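Section 3. Recording demonstrations with the leader arm

3.1 Before you start

This section covers teaching a wiping task to the Birnik follower arm by remote control. The operator moves the leader arm by hand and the follower copies each joint. Calibration of both arms (Section 2) must be complete. If either arm has been unplugged since calibration, repeat the joint check before recording.

Set the work surface in front of the follower and place the task objects within its reach. Apply the water last.
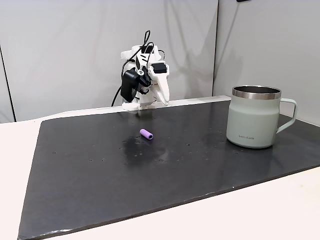

Text: Atieno Koech
Technical check: Nassoro Bakilana
Applies to Birnik controller software, release 3

3.2 Preparing the surface

1. Fix the board so that it cannot slide when the finger presses on it.
2. Stand the mug to one side of the wiping area. It is an obstacle in this task and must not be moved by the arm.
3. Lay the small purple cylinder on the board, on its side. Vary its angle between recordings.
4. Add water to the board. Both a single patch and scattered droplets are acceptable.

Note: Do not wipe the board fully dry between recordings. The trained arm will meet leftover spots in use and the recordings should include them.

CAUTION: Water must not reach the servo connectors. If water runs under the base, switch off at the supply before touching any cable.

3.3 Recording

1. Hold the leader arm in the rest position and switch on the follower. It will move to match – keep hands clear until it stops.
2. Open the Andlow recorder and enter a task name. Use the same name for every recording in the set.
3. Press Start. Wait for the tone.
4. Close the leader grip on the cylinder, then wipe with short, overlapping strokes. Move at an even speed.
5. Release the cylinder on the board, return to the rest position and press Stop.
6. Keep or discard the recording. Discard it if the arm touched the mug or if the operator's hand entered the work area.

A recording may last up to 300 seconds. Longer recordings are closed automatically and marked incomplete. A set needs at least 11 complete recordings before the Train button becomes available.

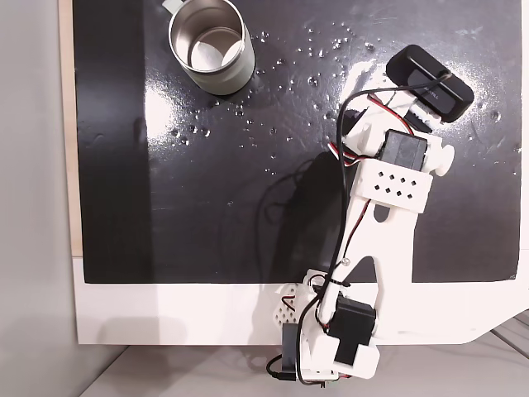
Cable slack should be checked at the start of each set and again after any change to the board position. Move the follower slowly through its full reach and watch the wiring at every joint. The thin black cable from the gripper block needs enough length to follow the arm, but a long loop such as the one curving out over the board can catch on a tall object during a sideways stroke. Where this is likely, move the object or re-tie the loop closer to the link. Do not tie across a joint.

3.4 Faults during recording

Follower lags behind the leader: check the supply voltage, then lower the speed limit by one step.

Grip opens during a stroke: the grip servo has reached its load limit. Press more lightly. If the fault returns, repeat the grip calibration.

Error 721: the leader and follower positions differ by more than the permitted amount. The follower holds its last position. Return the leader to match it, then press Resume – do not push the follower by hand while it is powered.

Recordings made before an Error 721 can be kept. The one in progress is lost.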